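# The big table, and the snacks

I've been meaning to put up a page for the big room at Aralgate ever since we got the keys, and September kept getting away from me. So here we go, finally! Most of you have only seen it stacked with boxes, and my aunt Marisol still asks whether there's a floor under there. (There is. It's tile, and it's beige, and I mopped it myself.)

The short version: Jhonatan and I wanted one room where we could work, eat and leave projects lying out without moving them for dinner. We looked at a lot of secondhand tables and ended up with the pale wood one from a shop in Bostell, 80 dollars plus a very long drive home with the windows down. Walter Arboleda came by to help carry it up and stayed until ten at night, arguing with us about which wall it should go on. He lost.

The rest of the room filled in slowly. I brought the tall black vase over from the old apartment wrapped in two sweaters, and the plant with the knobby olive leaves came from Ulises, who swears you can't kill it. I've had it 6 weeks and it looks exactly the same as the day it arrived, so maybe he's right. The snacks are Yeison's department. He set up a white tray for them because he was tired of finding open bags under the cushions, and I have to say the tray has changed my life a little.

Click on either one to see it bigger.

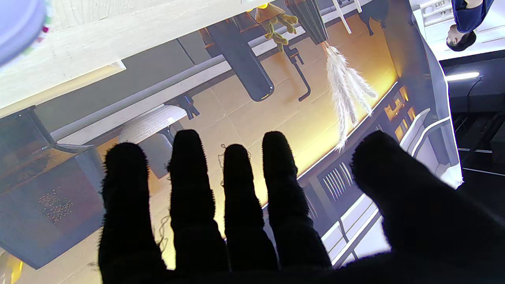
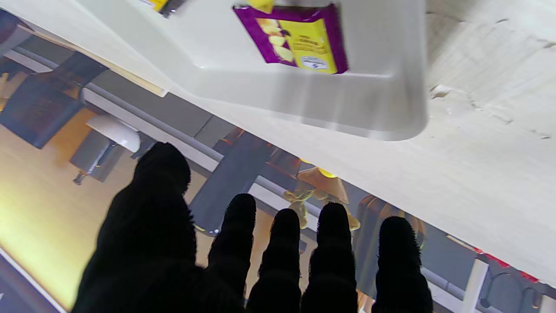
The cables are next on my list. I bought a bag of those fabric ties and then put the bag somewhere safe, and you know how that goes. Jhonatan wants to run everything along the back wall in a channel, painted to match, and he has drawn it up twice. I'd be happy with a few hooks. We'll see who gets to the hardware store first.

I'd also like a rug, but only one that can be shaken out of a window, since chips and rugs don't get along. Marisol offered us hers, the red one from the hallway - very generous, very heavy, and I think it would swallow the whole room. If anybody near Aralgate has something flat and plain they want gone, write to me. I can trade a box of 47 jelly jars with lids, all washed, because I got carried away last summer and then didn't make any jelly.

For those who asked about the wall color, we still haven't picked. There are three sample patches behind the door, and every one of them looks great in the morning and like oatmeal by dinner time. Ulises votes for leaving it as it is and spending the paint money on a decent lamp. He may have a point, the evenings are getting shorter and I do most of my gluing and sanding after work.

More when the shelves go up. Walter has promised to bring his good level this time.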